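Pastico
Home > Cameras and Capture > Head Cameras > Plimska

Plimska Head Camera Kit with Detell Controller
$2,196
In stock, ships from our own shelves
Page updated November 16, 2024

If you are teaching an arm to do the little household jobs people do without thinking, sooner or later you'll want good video of hands doing them first, and you'll want it from up where the eyes are. We have sold arms and grippers for a good while now, and the question we hear most on the phone has very little to do with the grippers. It's "what camera should I be recording with?" So this past September we pulled the Plimska off the shelf, set it next to the Ots head camera that a lot of you already own, and spent a good long stretch plugging in phones.

Why phones? They're a mean little test. The glass is dark and shiny, the edges are thin, the connector is tiny, and the cable goes wherever it pleases. A camera that makes a coffee mug look wonderful can fall apart completely when it has to show you which way a small metal plug is facing. We used ordinary furniture in ordinary rooms too, with worn wood and plain walls, since that is where most of you tell us your arms will end up working.

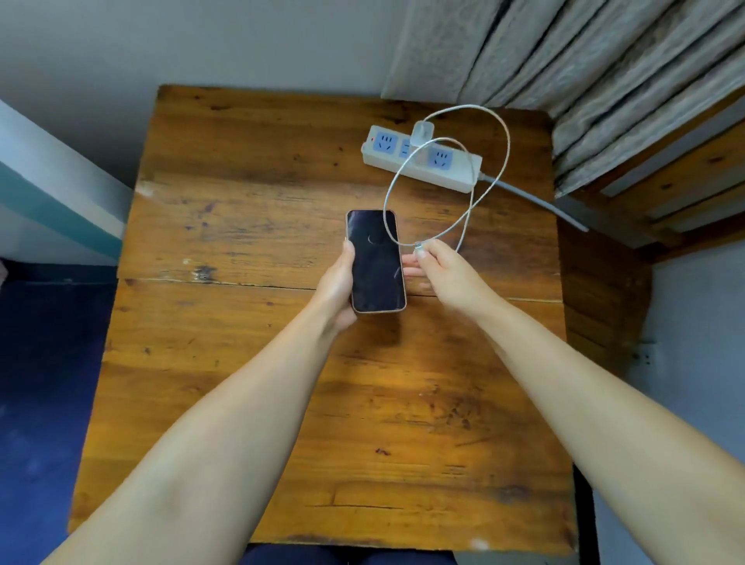 Catalog Vol. 3, Issue 2

The moment just before the plug goes in is the one we care about most. Look for the silver end of the cable between thumb and fingers, and for how far it sits from the phone. If you're labeling grasps, that gap is where you decide when the reach ends and the insertion starts, and a camera that smears it will cost you hours of squinting. The Plimska kept the connector readable through most of our takes. The Ots did well when the hand was still and lost the edges of the plug once things got moving, which we half expected, as it was built for bigger jobs like packing boxes and folding towels (and it is lovely at those, we should say).

The other thing we'd point out is how much of the cable you get. With a wide view from the head you can follow the cord back over the table to the adapter and the power strip. That matters a great deal if your arm is going to be handling the slack, because a cable loop has a way of catching on a gripper finger, and you'd like your recordings to show where the slack tends to be.

What's in the kit

Plimska head camera on an adjustable band
Detell controller, belt clip and short cable
Spare battery
Soft brow pads, 2 sizes
Printed calibration card
Carry case

The Detell controller deserves a kind word. It's a small box with a big start button, and the big button is the whole appeal. When both of your hands are supposed to be in the shot, you don't want to be hunting for a tiny switch by your ear. One press on the belt starts a take, another ends it, and a gentle buzz lets you know it heard you. The Ots uses a phone app for the same thing. It works, and the app has nicer folders than the Detell does, but we ran into trouble right away given that the phone was the object we wanted to pick up!

Setting it up

Give yourself a little time on the first day. Put the band on, stand where you'll be working, and reach out to the far side of the table and back. Both hands should stay in view the whole way. If they drop out at the bottom, tip the camera down a notch and try again. The tilt has clicks you can feel with a fingertip, so once you've found your spot you can write it down and come back to it. We left ours one click lower than the booklet suggests, and were glad of it every time the work came in close to the body.

Small tables are harder than big ones. You stand closer, look down more steeply, and your own forearms start to cover things up.

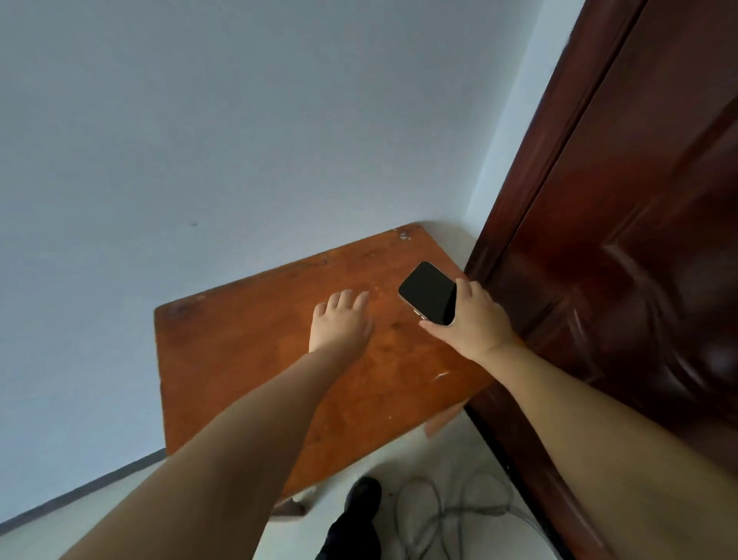

Phone in the right hand, left hand free, seen steeply from above.

We did a fair number of takes with the screen off and the glass facing up, and those are a useful check on exposure. A black phone over bright orange wood asks a lot of any camera. The automatic setting on the Plimska leans a touch bright to our eye, and we ended up locking it by hand on the Detell before each run. You hold the button down until the light turns steady. The Ots locks exposure in its app, with a slider, and people who like fiddling will probably prefer that.

How the two compare

Comfort: Plimska, by a little. The weight sits further back and the brow pads are softer.
Fine detail on small parts: Plimska.
Battery: Ots runs longer on a charge. The Plimska gave us 40 minutes of steady recording before we swapped, and the spare in the kit takes up the slack.
Starting and stopping: Plimska with the Detell.
File handling: Ots. Its folders name themselves sensibly, and we wish Detell would borrow the idea.
Price: Ots costs less, and if your tasks are large and slow you may never miss what you didn't spend.

A lit screen is another matter again, and we'd suggest testing for it early if phones or tablets are part of your task. A bright display in the middle of a dim corner can pull the automatic exposure down, so that the fingers around it go dark right when you want to see where they're pressing.

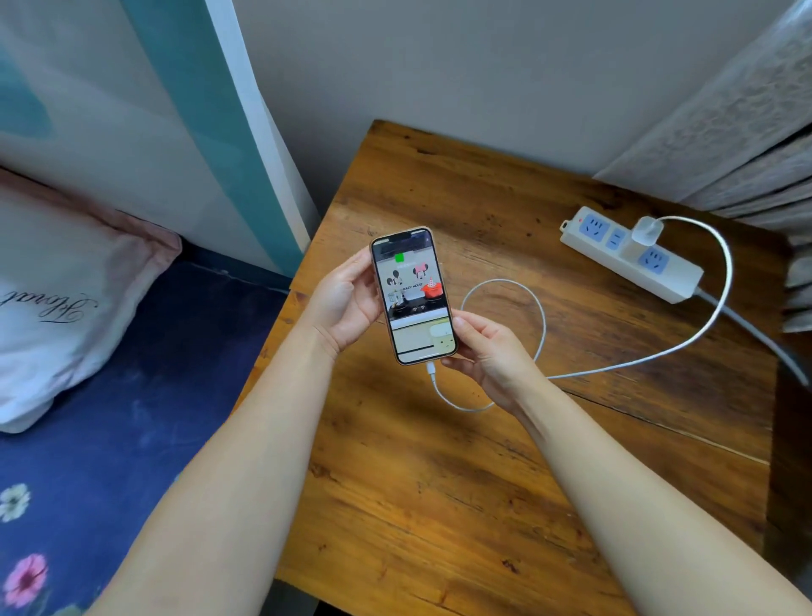 Locking the exposure first takes care of most of it, and the rest you can fix by turning the screen brightness down before you begin. We'd also keep the room light the same from one take to the next. We forgot this more than once, drew a curtain halfway through a session, and had to sort the takes into two piles afterward, which was a dull evening's work with plenty of tea.

Will it work with my arm?

Very likely, yes. The Plimska records ordinary video files with a time stamp on each, and nothing about it is tied to one brand of arm or gripper. If you already run a wrist camera, the Detell has a sync port on its lower edge, and we can make up a cable to suit if you tell us what's on the other end. Please do check with us before ordering for an older controller, though, as a few of them want a different plug and we'd like to send you the right one the first time.

Trying before you buy

We keep a loan kit for this, the same one we used for our own trials, so the case has a scuff or two. You pay the postage, we send it with a charged battery, and you can have it for 3 weeks. If you decide to buy, we take the postage off the price. Ask for the Ots at the same time if you'd like to run them side by side on your own table, with your own objects. We think that's much the best way to choose, and we're happy to talk over what you find, whichever one you end up keeping.

Add to cart
Request the loan kit
Spare batteries and brow pads for Plimska
Detell sync cables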